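Print this article
E-mail this article

Budget for the Bench, Not the Arm

OPINION

November 16, 2021

The equipment request that reaches a finance office in November is usually one page long, and the largest figure on it belongs to the robot. Payload, reach and warranty are set out in a table. The remaining lines, if there are any, are grouped as "accessories." An institution that approves such a page has agreed to buy a machine without deciding what the machine is to do all day.

The planning group at Dimell has argued for a different form of request, and this column supports it. Under the Dimell form, the applicant begins with the task and the objects it involves. A department that proposes to automate the handling of tableware must list the tableware. It must state which pieces differ in shape, color and finish, how they are to be set out, and what will be bought when they chip. Only then may the applicant name an arm.

The objection heard most often is that this is a great deal of paper for a few mugs. The mugs, however, are the work. Two arms sharing one bench need something to reach for, and the variety of what they reach for decides how much the bench is worth to the people who use it.

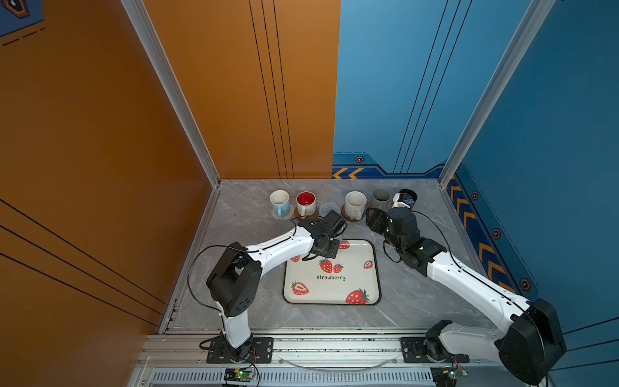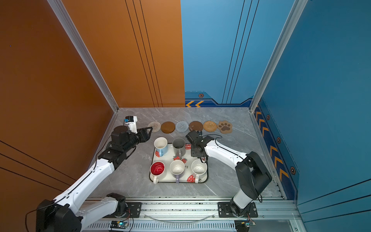
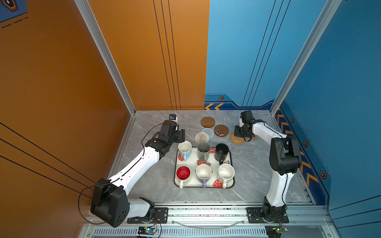

Mugs, coasters and a strawberry-print tray on a two-arm bench.

Vol. 5, No. 11 — Page 85

Small goods of this kind are inexpensive and are therefore left out. At the Droltari site, the first-year plan carried no line for them at all. Staff bought what they needed from petty cash, and by the close of the year the claims had reached $905, spread over so many receipts that the reviewer could not say what had been purchased or whether any of it was still in use. The sum was modest. The loss of any record was a more serious matter, and a $600 line approved at the outset, with a short inventory attached, would have given the site something to plan against.

The same reasoning applies to the enclosure. Wall panels, corner posts, a front rail and a work surface are commonly treated as furniture and charged to a facilities account, while the arms are charged to research or production. The two accounts follow different calendars. At MacBrayne, the arms were delivered in one budget year and the bench to hold them was approved in the next. They remained in their crates in the meantime, with the warranty running.

Cables, wrist cameras and spare gripper fingers deserve a line of their own as well. These are parts that wear or come loose, and a bench with two arms has two sets of them. A request that prices one spare for the pair has assumed that only one side will ever fail — an assumption the applicant should at least be asked to defend.

Some managers will answer that flexibility is lost when every coaster is written down. There is merit in this. A plan should leave room for objects that were not thought of in the spring, and the Isier guidelines handle the point sensibly by allowing substitutions within a line without a new signature. What the guidelines do not allow is a line with no description.

Finance offices cannot be expected to judge one arm against another, and they should not try. They can ask what will be on the table, who will replace it, and from which account. Departments preparing requests for the coming year should have those answers in writing before they ask a vendor for a quotation.

Print this article
E-mail this article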